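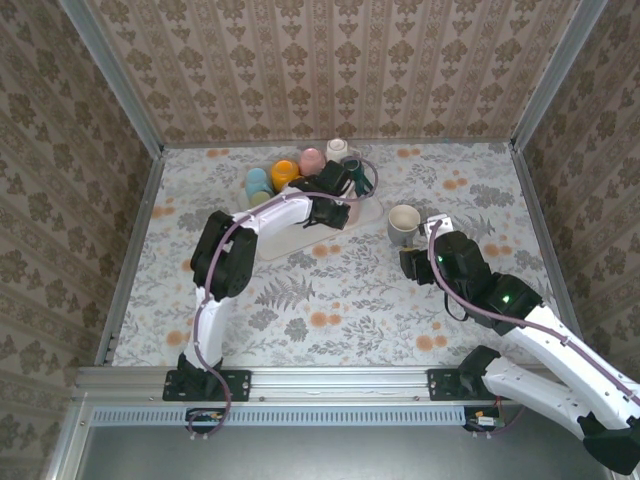 白色托盘与五只小杯

Vendinby 选区计票记录的几处疑问

2023年8月16日
分类:选举制度 / 地方议会 / 计票规则

Vandutura 地方议会五月那次选举的逐轮计票表,选举办公室上周才挂出来。我把 Vendinby 选区的那一份下载下来重算了一遍,过程里碰到几个规则解释上的问题,记在这里。选举结果本身没有争议,各方都已经接受,新一届议会也开过会了。我关心的是表里的数字按哪一条规则得出,以及换一种同样说得通的读法,中间几轮会变成什么样。

先交代基本情况。Vendinby 选区应选 5 席,候选人 14 名,采用单记可让渡投票制。选民在选票上按偏好填写序号,至少要有一个有效的第一偏好,后面填多少由选民自己决定。当选门槛按通行的算法:有效票总数除以席位数加一,取整,再加一。这个除法在表头写得很清楚,复算无误。门槛在计票开始时确定,此后不因选票耗尽而下调。有些地方的规则会随着耗尽票增多逐轮降低门槛,Vandutura 不采用,选举规程的附表里有明文。

第一个问题出在有效票总数上。门槛的分母固定,分子取决于哪些票算有效。Vendinby 公布的无效票为 1363 张,分四类列出:空白、第一偏好不明、带有可识别选民身份的记号、未加盖投票站印记。前三类没什么可说。第四类的处理在规程里有一句但书,大意是,如果缺少印记显然出于投票站工作人员的疏漏,选举主任可以裁量接受。表里没有写裁量接受了多少张,只给了最终剔除的数字。也就是说,从公开材料里看不出这条但书用过没有。

邻近的 Nyamweya 选区同一天投票,适用同一套规程,它的计票表在脚注里单独列了“经裁量接受”一行。两份表用的是同一个模板,这一行在 Vendinby 的表里被删掉了。可能数值为零,录入的人觉得没必要保留。模板说明里要求,数值为零的行也应保留并填零。这是格式问题,影响不到结果,但对于想复核的人来说,零和没有填是两回事。

第二个问题是盈余票的转移方式,这部分比较繁琐。

候选人得票超过门槛,超出的部分叫盈余,要按选票上的下一偏好转给其余候选人。怎么转,常见的做法大致有这么几种。最老的是随机抽取,从当选人的票堆里抽出与盈余等量的实体选票,整张转走。优点是手工操作简单,缺点是同一批选票重新点一次,结果可能不同。其次是末批选票法,只查看使该候选人越过门槛的最后那一批选票,按比例折算出转移值再转走。再往后是全票折算法,查看该候选人手里的全部选票,每一张都打折转走。

Vandutura 的规程正文写的是“以使该候选人当选之选票”为准计算转移值。如果候选人在第一轮就当选,手里只有第一偏好票,末批和全部是同一堆,两种读法没有区别。如果候选人在后面某一轮靠转来的票当选,差别就出来了。“使该候选人当选之选票”可以理解为最后进来的那一批,也可以理解为他手里的所有票,毕竟少了哪一部分都不够门槛。

规程附表里有一个算例,按算例的步骤走,用的是末批选票法。问题在于算例里的候选人当选那一轮,只收到过一批转移票,而且附表开头注明“算例仅供参考,以正文为准”。正文含糊,算例清楚但没有约束力,这种写法在地方规程里不算少见。

我把 Vendinby 的逐轮数据按两种读法各算了一遍。需要说明,选举办公室没有公布每张选票的完整偏好序列,只公布了每一轮各候选人的票数变动,所以用全票折算法复算时,有一部分只能给出上下界,给不出确切值。末批选票法的结果和公布的表完全吻合,连舍入误差都对得上,可以确定官方用的就是这一种。

按全票折算法估算,最后 2 席的归属不变,当选先后次序有可能对调。对当选人来说,次序不影响任何职权。但 Vandutura 的议会章程里有一条,正副议长出缺时,临时主持会议的人选按同选区内的当选次序确定。这一条平时用不上,真用上的时候,当选次序就有了实际意义。所以我觉得规程正文里那半句话值得改写。

第三个问题是舍入。转移值等于盈余除以可转移票数,除不尽的时候要截断。规程规定截到小数点后若干位,余下的记入“分数损失”一栏。公布的表里这一栏逐轮累加,累加本身没错。有一处我花了不少时间才弄明白:中间有一轮的分数损失比上一轮小。按累加的逻辑,这一栏只会增加或持平。

查下来,那一轮是淘汰轮。被淘汰的候选人手里有一部分票是带着折扣值转进来的。规程要求淘汰时按转移值从高到低分批转出,每一批先把同值选票的张数加总,再乘以转移值,然后截断。先合并再截断,损失比逐张截断再合并要小。此前这些票分散在不同的批次里,各自截断过一次;淘汰时它们被重新归并,之前损失的一小部分就还了回来。所以那个减少是正确的,规则的文字也支持这样做。我最初写的脚本是每批独立截断,没有跨批归并,所以对不上。错在我这边。

如果有人也想自己复算,建议把每张票的票面值和当前持有值分开存,归并时从票面值重新乘,不要拿已经截断过的数再去乘。用整数表示,放大到规程要求的位数之后再做整除,避免浮点误差。票数不大的时候浮点误差看不出来,但平局判定对末位非常敏感,一个末位的差别就可能把平局变成非平局。

说到平局。Vendinby 的表里有一轮,两名票数最低的候选人得票完全相同,需要决定先淘汰谁。规程的办法是往前追溯,比较最近一次两人得票不同的那一轮,当时票少者先淘汰。如果每一轮都相同,则抽签。这里用的是前溯法,从最近一轮往前找。也有的地方从第一轮开始往后找,两种办法可能给出相反的结果。Vendinby 这次用前溯法找到了差别,没有动用抽签。我试着换成从第一轮开始找,淘汰的顺序会反过来,但两人手里的票加起来也不足以影响后面的排名,紧接着那一轮另一人也会被淘汰。

这里还有一个细节。规程允许一次淘汰多名候选人,条件是这几个人的票加起来仍低于排在他们上面的那一位。这叫批量淘汰,目的是节省人工。平局的两人加起来满足批量淘汰的条件,本来可以一次处理掉,连平局判定都不必做。规程里用的词是“可以”,没有用“应当”,选举主任选择逐个淘汰,在权限之内。表的备注栏没有写理由,也没有要求写理由。不过批量淘汰和逐个淘汰对耗尽票的统计口径有细微影响,做跨选区比较时最好留意。Nyamweya 用过批量淘汰,所以它的轮数比 Vendinby 少,不能拿轮数多少去推断竞争激烈的程度。本地论坛上有人这样推断过,结论站不住。

第四个问题和软件有关。Vandutura 这次用的计票系统由 Tustis 提供,选票仍是纸质,人工录入,系统负责排序和转移计算。招标文件公开过,里面要求供应商提交一份规则实现说明,逐条写明规程的每一款对应哪一个计算步骤。这份说明也公开了,写得比规程本身清楚。上面提到的“使该候选人当选之选票”,说明里直接解释为“最后收到的一批选票”,没有讨论另外的读法。

从工程的角度看,供应商必须选一种解释,不然程序没法写。从制度的角度看,解释规程的权限在选举办公室,严格说应当由办公室先出一份书面解释,供应商照着实现。我翻了办公室公开的会议纪要,没有找到这样一份文件。可能有内部往来,没有归入公开部分。申请信息公开大概能查到,我还没有提交,手续也不复杂,等下个月有空再弄。

录入环节用的是双人独立录入,不一致的退回重核。表后附了录入差错的统计,退回重核的选票超过 14 捆,按捆计,没有按张计。一捆里有一张不一致,整捆都要退回,所以这个数不能用来推算差错率。我见到有文章拿它除以总捆数,得出一个看上去很吓人的百分比,口径不对。如果下次能按张公布,这类误读会少很多。

还有一个不大不小的问题,关于数据格式。逐轮计票表是以扫描件形式发布的,没有可机读的版本。我是先识别文字,再逐格对照原图改的,识别软件把破折号和负号混在一起,盈余转出那几列几乎要全部手工校正。系统内部一定有结构化数据,导出成表格文件应该没有技术障碍。选举办公室的网站上有一个意见栏,我已经提了,得到的是自动回复。

关于完整偏好数据要不要公布,意见一向不统一。支持的一方认为,没有逐张偏好序列,外部就没法做真正独立的复核,只能像我这样用汇总数据凑。反对的一方担心选票可被识别:候选人较多的时候,偏好排列的组合数非常大,选民可以事先约定一个罕见的排列作为记号,投票后凭公开数据查验,买票和胁迫就有了验证手段。这个担心有道理。折中的办法也有人提过,例如只公布前几个偏好,后面的截掉,或者把出现次数很少的序列合并。截断之后能不能支持完整复算,要看淘汰轮走到了多深。以 Vendinby 这次的情况估计,只公布前几个偏好,后半段的转移就复算不出来了。

我目前的看法是,逐轮表格的机读版本应当先做,没有隐私顾虑,成本也低。完整偏好数据可以晚一些讨论。规程正文那半句话的修订要走议会程序,按惯例会和其他条文的修订合并处理,时间上很难说。

复算用的脚本还比较乱,变量名中英文混着,批次归并那一段改过好几次,留下一些没删干净的注释。整理好之后会放上来,连同校正过的表格。Nyamweya 的那份我也录了一半,批量淘汰的部分还没有写,等写完再对一遍两个选区的分数损失栏。

补充一点:上文说末批选票法的复算结果连舍入误差都吻合,指的是修正归并步骤之后的版本。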